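4.3 Collecting plug runs on the patterned cloth

Read 4.2 first (calibration). Everything below assumes the wrist zero is good.

The Clendwood method needs two sets of runs, plain table and patterned cloth. Plain is easy. Cloth is where the old depth estimate drifted, so most of your time goes here.

1. Spread the cloth. Folds are fine, leave them in, the policy has to cope with them.

2. Lay the power strip on the cloth and keep the white cord clear of the gripper's path down. Strip must be unpowered. Check at the wall end, not by the switch.

3. Home the arm, then jog to the hover pose over the left end of the strip. Fingers down. 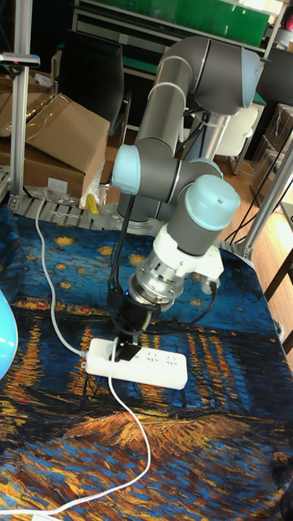 4. Save the hover pose under a new name. Do not overwrite the last one, we lost a whole afternoon in January that way.

5. Start logging, THEN start the policy. Other way round and the first frames are missing and the run gets thrown out.

6. Between runs turn the strip by hand. Arm paused, hand out before you resume.

CAUTION: Watch the cables at the wrist. If one pulls tight, stop and back off the last joint. Dont let the arm finish the move.

Note: 100 runs per cloth layout, 4 layouts, 400 in total. Failed runs count, keep them. Label as miss, slip or timeout. No other labels please, the Filtel script chokes on them.

7. At the end of a layout, go back to hover and compare with the saved pose. Off by more than the tolerance in 4.2, recalibrate and mark teh layout as suspect.

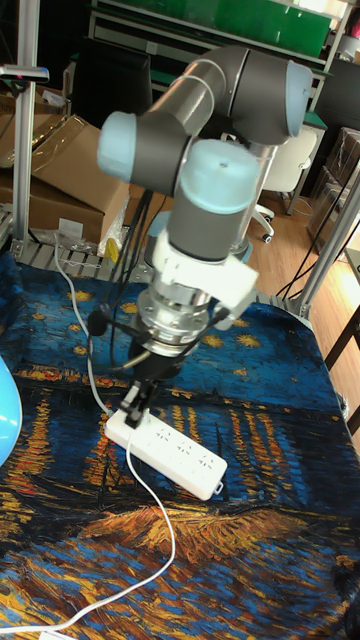
Liis Raudsepp objects to step 7. She would check the hover pose every 41 runs, as the Grukville set was done, because by the end of a layout you can't tell where the drift came in and the whole lot has to be marked. Fair point. Costs time though. Do it her way if you have the afternoon, otherwise step 7 stands until Priit has compared the two.

8. Copy logs to the shared drive before powering down. Folder name = layout, then your initials.

Plain table runs: same steps, skip 1. See 4.4 for merging.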